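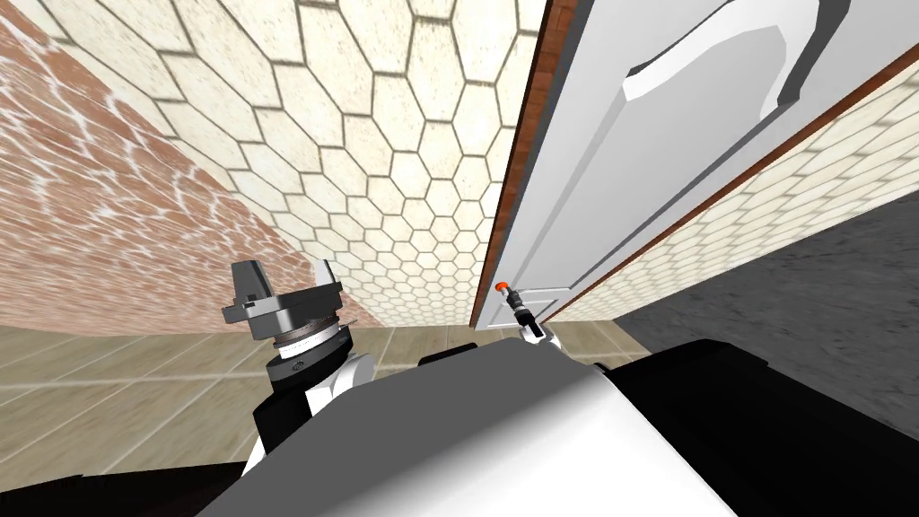 Does sealing bathroom grout every year do any good? Very little in most homes, and I say that as someone who paid for it four years running.

By Naveed Dhanial
May
3 min read

The house in Urodstead came with a lot of tile and a folder of instructions from the last owners. One page said to reseal all the grout each spring. So I did, or rather I paid a firm called Triden $304 a visit to do it, and I never asked what I was getting.

Last year I skipped the guest bathroom and had them do the main one. Same tile, same grout, same fan. Twelve months later I can't tell the two apart. I know the guest bathroom gets less use, so don't write in. But if the sealer did half of what the leaflet claims, I'd expect to see something.

The leaflet says treated grout "resists 200 common stains." Which 200? I called and asked for the list. The man on the phone was polite and said he would get back to me. That was in February.

I also got a quote to switch to their premium coating: $2,258 for the whole house, with a lifetime guarantee. Page two of the guarantee says it lapses if you miss a yearly checkup, and they charge for the checkup. I read that part twice.

What I do now is dull. I run the fan longer, wipe down the shower wall, and scrub the bad corner with baking soda when it bothers me. Some grout probably does need sealing, and if yours soaks up a drop of water right away, a bottle from the hardware store and a free afternoon will handle it. I'm still waiting on that list.

14 comments
Shared 37 times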